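We use cookies to improve your experience on this site. Accept all | Manage preferences

Wernano Automation Practice
March 2026. A thread on our revised working rules for robotic handling inside desktop computer cases. The full text has been sent to all partner sites. (1/10)

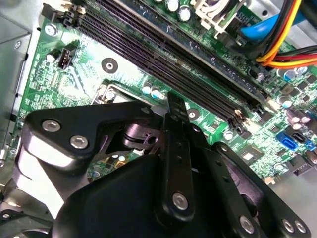 The rules cover any task in which a gripper enters a case with the motherboard still mounted: memory removal, connector release, inspection and part recovery. They replace the interim note issued in February. (2/10)

Rule one concerns power. The supply is to be switched off and unplugged at the wall before the arm leaves its home position. The operator signs for this step. A signature from the previous shift does not carry over. (3/10)

Rule two concerns approach. The fingers come down over the memory slots at reduced speed, and the path must be checked against the tallest part on the board. On many desktop boards that will be a capacitor or a plugged-in power connector – not the memory slots themselves. (4/10)

Rule three concerns cables. Loose power supply wires are to be tied back or held clear before the first move. Of the 400 cycles reviewed at our Groltgate site, 59 were stopped by the operator, and wiring in the path of the arm was the most common cause recorded. (5/10)

Rule four concerns contact. Fingers may touch slot latches, connector bodies and the edges of the board. They may not press on capacitors, chips or header pins. Where a task cannot be done within this limit, it is to be handed to a technician. (6/10)

Rule five concerns the gripper itself. All exposed screws on the finger and side brackets are checked for tightness at the start of each shift. A screw that drops into a case ends the job until it has been found and logged. (7/10)

Tineke Nijs, who led the revision, notes that sites asked most often about rule four. "Please write down the contact points for each board model. A general statement such as 'handle with care' will not be accepted at audit." (8/10)

Sites using the Wuyts controller should load the new speed limits before running any further jobs. Claltham has completed this change. Questions on controller settings go to Jarmo Laaksonen. (9/10)

Comments on the draft came to 179 in total and have all been answered in writing. Two remain open, both on grounding straps for the arm base – these will be dealt with in a separate notice. Until then, existing site practice on grounding continues to apply. (10/10)

Sign up for our newsletter to receive updates by email. You can unsubscribe at any time.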